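3.2 Collecting the kitchen demonstrations

I'll be upfront that this was the part of the project I worried about most. The policy itself is a fairly plain one (Section 4), so whatever it learns has to come from the examples we hand it. All of the kitchen examples were gathered in simulation, in a setup we call Hemgate, with a person driving two arms at once through a pair of hand controllers. I drove for most of them and Peadar Ní Bhriain drove for the rest. We both kept the same short task card next to the screen, which gives the instruction in one sentence and nothing else.

We started in September with a goal of 1000 episodes and ended up with 900 that we were happy to train on. The ones we threw out were mostly my fault. I have a habit of rushing the first reach, and when the arm swings in fast the fingers tend to knock the item before they close on it. Early on I kept those episodes, thinking a bit of mess would be good for the model. Then we trained on the first 300 and watched the policy nudge things around the counter with great confidence, so out they went!

Each episode begins with a fresh layout. The scene builder, Plostico, picks a countertop, drops in the dishes and food items, and adds clutter near the far edge. The operator gets to look for as long as they like before moving. Recording starts at the first controller motion and stops when the operator presses the foot pedal, which means that the pauses in the middle (and there are plenty of pauses) stay in the data. Peadar wanted to trim them. I didn't, and we settled on leaving the raw episodes alone and letting the loader skip still stretches at training time.

3.3 What the policy gets to see

The main view comes from a camera looking down at the counter. We pad it to a square with black bands at the top and bottom, so nothing gets stretched, and the same padding is used for training and for testing. We tried cropping instead and lost too much of the counter on both sides, which hurt the two-arm tasks more than the one-arm ones.

One thing I like about this view is that it is honest about how little of the robot is visible at times. An arm can be almost entirely out of view and still be the one doing the work. Figure 3 is a good case, with the left gripper in plain sight and only a fingertip of the right one next to the tomato. The policy also receives the joint positions of both arms, so it isn't left guessing where the rest of the right arm is. 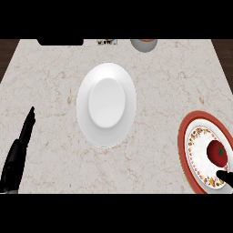 Figure 3. Main camera view from one Hemgate episode, with the padding left on. The white oval dish is empty and the tomato is on the floral-rimmed plate at lower right.

3.4 Labels and splits

Every episode carries its task sentence plus two rewordings that we wrote by hand. For the split, we held out whole layouts, so a test counter never shows up in training with the food shuffled. It's a stricter rule than we used in our earlier pilot, and our scores dropped when we switched to it - I'd still rather report these. The held-out layouts and their random seeds are listed in Appendix B.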